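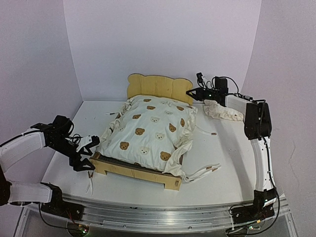
Figure 3. Doll bed with a bear-head headboard and a bear-print cushion on a white tabletop, with a robot arm on each side.

4.2 Arrival times and the support act

The four venues differ in how they publish their running order. Futen and Rodach post set times on the door and online by the afternoon of the show. Lazaridis gives only a door time. Zidska gives a door time and a curfew, and regular visitors work backward from the curfew to guess when the headliner will start. We expected this to affect how many people were in the room for the first band, and the interviews mostly bear this out.

Respondents who went to Futen and Rodach spoke of set times as something they planned an evening around. Several ate nearby first and came in for the second or third act. At Lazaridis the same people said they came at doors, or close to it, and stayed. One respondent described missing a headliner there after assuming a late start, and said she had come early to every show since. We do not have a similar account from Zidska, where the curfew seems to work as a rough timetable.

Of the 88 people interviewed, 20 said they had bought something from a support band they had not heard before that night. Most of these purchases were made at Lazaridis. The merchandise table there stands beside the only route to the bar, and this makes it hard to separate the effect of early arrival from the effect of the layout. At Rodach the table is upstairs, and two of the bands we spoke to had stopped setting one up at all.

Bands themselves were divided about posted times. Those playing first tended to dislike them. Those on tour with a long drive after the show wanted them fixed and public, so that the night would not run over. One drummer pointed out that a posted time is only useful if the changeover is quick, and that shared drum kits matter more than any notice on a door. We return to shared equipment in Section 5.

Travel also plays a part. Respondents who came by train often left before the last song whatever the venue did - the last service out of town was mentioned in interviews at all four sites. Drivers arrived later and stayed longer. In bad weather the pattern changed again, with fewer walk-up sales and a crowd made up mainly of people who already held tickets. Our visits in August do not show this, and the comparison rests on what respondents told us about winter shows.

Ticket price had less influence than we had thought. The lowest advance price in the sample was $6 and the lowest door price was $7, both at Zidska, and respondents rarely brought up the difference. They were more likely to mention booking fees, which they disliked in principle even when the amount was small. A few said they waited and paid at the door for this reason, and accepted the risk that the show might sell out.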